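Mergate win by four in front of full hall

2024-02-15

Mergate beat Prerkeo by four points at the Thân sports hall last night and moved up to second place in the Momach Basketball League. All 200 seats were taken before the warm-up had finished, and a number of people stood along the wall by the changing rooms.

The home side started slowly. They missed their first five shots, and Prerkeo, who play a very patient game, were already 11 points in front when the first quarter ended. The Mergate bench asked for a time-out early in the second and changed to a zone defence, which they have not used much this season. It took the visitors a long time to find an answer to it. By half-time the difference was three points, and the hall was much louder than before.

The third quarter was the best part of the evening. Both teams ran well and the lead changed hands again and again. Prerkeo scored often from the left corner, and Mergate replied close to the basket, where their two tall forwards took nearly every rebound. One of these forwards had to sit down with her fourth foul just before the break, and she came back only for the last minutes.

With less than a minute to play the scores were level. Mergate made a lay-up after a steal near the halfway line, and Prerkeo then lost the ball on a bad pass under their own basket. Two free throws, both good, decided the match. The visitors still had time for one long shot - it touched the ring and came out.

The Prerkeo coach said afterwards that the team was tired after three away matches in a row, but that the defence in the first quarter was the best of the season. The Mergate coach was pleased with the result and less pleased with the start.

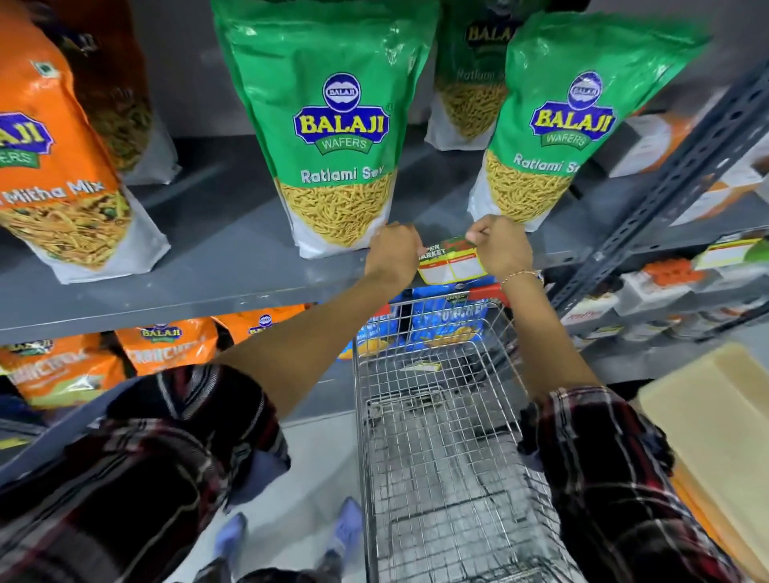
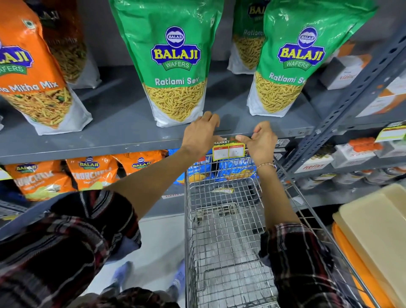
Mergate's supporters' club will run the snack table again at the next home match, and it will be placed in the entrance, so that the queue does not block the stairs. The club took 1076 in the local currency at the table and the door last night, and all of it goes towards the summer camp for the under-14 teams in August. Besides tea and sandwiches there will be savoury snacks to share, among them Ratlami Sev from the green Balaji pouches, sold in paper cups. Parents who can bring a cake are asked to leave it at the table before the doors open.

Mergate play away next week and return to the Thân hall the week after. Prerkeo stay in fourth place and have a free week before their next match. Tickets are sold at the door only, and children under ten enter free with an adult.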